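布兰德拉（Bandara）手持终端检测车间参观记录

整理：检测方法组
参观日期：11月20日
接待方：Bandara 园区二号楼，Pruvura 检测服务部
同行：本组三人，另有 Navadton 渠道方代表一名

一、参观目的

本组今年承担手持终端入库检验规程的修订。现行规程自五月起试行，争议集中在两处：一是整机自检阶段的屏幕状态如何记录，二是握持条件下的触控误动作如何判定。Pruvura 长期承接同类产品的委托检测，其二号楼车间按季度开放参观，故安排此行。以下按参观路线记录，设备参数以现场标牌和接待人员口述为准，未经我方复测。

二、入场与收样区

二号楼入口设更鞋处和静电测试台，参观人员须佩戴腕带，测试通过后闸机放行。我方一人首次测试未通过，更换腕带后正常。手机可带入，拍摄须经接待人员逐处许可。

收样区在一层东侧。样品到达后先核对外箱编号，再开箱拍照、称重、登记。登记系统为 Brellow，网页端操作，每件样品生成一个流转码，贴在防静电袋外侧，不贴在样品本体上。接待人员 Nilmini Miah 解释，早期曾将标签贴于机身背面，高温试验后残胶难以清除，影响外观判定，后改为贴袋。代价是样品离袋后只能依靠工位托盘上的副码识别，因此规定每个托盘只放一件。

我方规程目前允许一盘多件，以铅笔在盘沿写序号区分。两种做法的差错率无法直接比较，但一盘一件在追溯时明显省事，建议列入修订讨论。

收样区单批上限为800件，超出部分分批登记。据介绍，旺季时瓶颈在拍照工位，登记环节基本不积压。拍照工位使用固定灯箱，六面拍摄，其中屏幕面须拍熄屏和亮屏各一张。

三、环境预处理

样品登记后进入预处理间，默认条件为温度23℃，相对湿度按委托单执行。放置时间由委托方指定，未指定的按内部规定处理。预处理间门口有纸质记录板，进出时间手写，另由 Brellow 自动记录门禁时间。询问为何保留手写，答复是门禁记录只反映人员进出，不反映托盘进出。

预处理间内温度探头共三处，分别位于上、中、下层架。显示屏在门外可读，我们到达时三处读数一致到小数点后一位。未查看校准证书，后续可向对方索取。

四、功能检测区

功能检测区在二层，为此次参观的重点。区域内按检测项目划分工位，通道一侧为通电与自检，另一侧为握持与触控。

样品上电后先运行自检程序。程序由委托方提供，Pruvura 只负责装载和触发，不修改内容。自检期间屏幕显示固定的状态画面，结束后跳转至结果页，由工位软件读取并写入 Brellow。
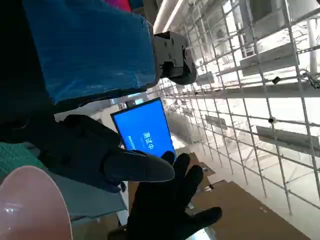

自检状态画面的设计直接影响记录质量，这是本组最关心的部分。我方现有样机在自检时显示滚动日志，字号小，信息多，检验员在正常视距下难以判断程序是否仍在运行，规程中只好要求“等待至日志停止滚动”，该表述在试行期间多次引起歧义。二层所见的终端则采用蓝底白字，亮屏时只给出“测试中”三字，其余区域为纯色，倾斜持握时仍可辨认。纯色底的另一用途是便于观察屏幕均匀性，但仅凭一种底色不能替代专门的显示检查，规程中不宜将二者合并。需要注意的是，手指握住机身下部时会遮住一部分文字，若状态提示只出现在一个位置，则存在误读可能。建议我方改版时在画面上部再设一处提示，或以底色区分运行、通过、失败三种状态。

关于底色区分，同行的渠道方代表提出色觉差异问题，认为至少应配合文字或图形。此意见合理，记录在案。

五、握持条件下的触控检查

握持检查针对窄边框机型。这类机型边缘与显示区距离小，手指包覆边缘时容易接触有效触控区，引发误动作。Pruvura 的做法是将握持位置分为侧边、下角、侧边加下角三类，每类保持规定时间，后台记录触控事件。保持期间屏幕不应出现任何响应，后台事件须被判为“抑制”。

对此有以下几点记录：

1. 握持力。对方只规定“能稳定持握”，未给出数值。我方规程曾给出上限值，但现场无测量手段，实际不可执行。倾向于删除数值，改为规定持握姿势。

2. 手套。对方将裸手与戴手套作为两个独立条件，分别出具结果。织物手套在指节处会起褶，接触面形状不稳定，同一位置重复握持时触控事件数量会有差别。因此戴手套条件下要求重复次数更多，取最差一次。我方规程目前未区分，须补充。

3. 交接动作。终端从一手转至另一手时，会有短暂的双侧接触。对方将其列为附加项目，委托方不勾选则不做。考虑到仓储场景中递交终端十分频繁，我方应列为必做。

4. 方向。机身横置或倾斜时，部分机型会触发画面旋转。检查前须确认旋转锁定状态，并写入记录。对方曾有一批样品因旋转未锁定，导致坐标映射错误，整批重测。

现场未提供握持检查的原始数据，Nilmini Miah 表示可提供脱敏后的样例，需走书面申请。

六、跌落与外观复检

跌落间为隔音小间，参观时未开机，只看了夹具和底板。底板表面有明显使用痕迹，更换周期按跌落次数计，具体次数未透露。跌落后的样品须先静置，再做外观复检，最后重新上电。对方强调不得先上电后看外观，理由是屏幕裂纹在亮屏时可能被背光掩盖，尤其是靠近边框的短裂纹。

外观复检采用两名检验员独立判定，不一致时由第三人裁定。裁定结果与原判定同时保留。我方目前只保留最终结果，信息有损失，建议改。

复检工位照明为可调角度灯臂，检验员自行调整。这一点我方做法更严，灯臂角度固定，重复性较好，维持不变。

七、数据与报告

报告由 Brellow 自动汇总，人工审核两次后发出。模板分为简版和完整版，简版只列结论，完整版附照片及事件记录。渠道方代表询问简版能否作为入库依据，答复是由接收方自行决定，检测方不作建议。

照片命名规则为流转码加工位代码加序号，不含样品型号。优点是长度固定，缺点是脱离系统后不可读。我方内部常以邮件传递照片，照搬此规则会有不便，可在其后追加型号简写。

八、未能了解的事项

电池相关检测在另一栋楼，不对外开放。充电接口插拔寿命试验设备当日停机维护。触控事件判为“抑制”的阈值属委托方提供的参数，未能获知。

九、后续安排

（一）向 Pruvura 书面申请握持检查样例数据及预处理间探头校准证书。
（二）规程修订稿中增加戴手套条件与交接动作两项，删除握持力数值。
（三）与样机软件组讨论自检画面改版，先出两种方案，不急于定稿。
（四）一盘一件的做法在本组检验室试行，托盘数量不足部分另行申购，现有托盘规格与 Bandara 所用不同，副码标签尺寸需重新确定。

附：参观路线为更鞋处、收样区、预处理间、二层功能检测区、跌落间、外观复检工位、报告室。下次开放时间由对方另行通知，报名需提前提交人员名单。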